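Lunch service in Achari goes back to real dishes

26 May 2020 | By the Kuvarer local desk
Reading time: 3 minutes
Last updated: 4:40 p.m.

The home lunch service in the Achari district of Ustia has stopped using throwaway plates and cutlery and is again bringing its meals on washable dishes. The change started with yesterday's lunch and covers all 85 households which are on the list at the moment.

The service is run by Cendurance, a small company that has cooked for older residents in Ustia for many years. It moved to paper plates and plastic spoons in the spring, when many families asked that nothing should go from one home to another. The company says now that it has a second washing line and enough dishes so that each household can keep its own set.

Every set has a number on the bottom, and the same number stands on the list of the driver. The dishes are picked up the next day when the new meal comes. People do not have to wash them, but the company asks that leftover food is put in the trash first, and that nothing else is placed in the box.

For the kitchen, the throwaway dishes were a problem of cost and also of heat. Soup was served in paper bowls with a thin lid, and several customers said that it was already lukewarm when they opened it. In the four weeks before the change the kitchen sent out 2,198 lunches, and each one needed a bowl, a plate, a cup and cutlery that went into the trash the same afternoon. The building on the north side of Achari, where many of the customers live, has only two trash containers, and the residents' group there complained twice that they were full before pickup day.
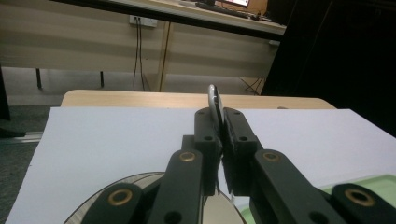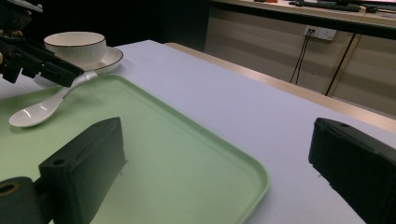

A white ceramic spoon on a pale green tray.
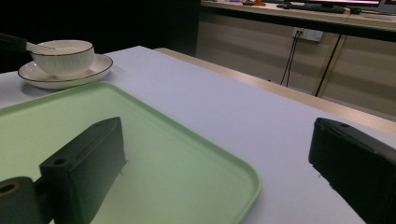
The price of a lunch stays the same until October. After this the company wants to look at it again together with the district office, which pays a part of the cost for 19 of the households. The office told Kuvarer that it has no plan to lower its part, and that new requests can be made by phone as before. A visit to the office is not needed, and the form can be sent back with the driver in a closed envelope.

Not everybody is happy with the change. Some customers liked that they could eat late and throw everything away, and a few told the drivers that they are afraid to break something. Cendurance answers that broken dishes are not charged. People who cannot handle the heavier plate, for example after an operation on the hand, can ask for a light one. It takes one or two days until it arrives.

There was also a question about dogs and stairs. In two houses the box with the used dishes was left on the steps, and in one of them a neighbor's dog got to it before the driver did. The company asks now that the box stays behind the apartment door, and the driver rings twice and waits. For customers who are slow on their feet this means that lunch may come a little later than they are used to, mostly at the end of the route, near the old water tower.

The hours in the kitchen have changed too. Washing starts at 2 p.m. and takes until the early evening, so two people who used to work only in the morning have moved to the afternoon. The delivery routes stay as they were. The first car leaves at 10:45 and the second one fifteen minutes later, and the street market does not change this, although the drivers have asked for a parking place on the square for the days when it is open. The town has not given an answer yet.

When Kuvarer asked customers by phone last week, most of the people we reached were in favor of the real dishes. One woman of 78 said that she had started to move the food onto her own plate, and was then washing it anyway. A man in the same building said that the dishes are all right, but he would like less rice.

The menu for next week has bean soup, baked fish, noodles with cabbage, and a chicken stew. The fish day can be changed for an egg dish if the customer tells the driver one day before. New customers from Achari can join at any time. In the other districts of Ustia there is a waiting list, and the company does not expect to open it before the summer is over.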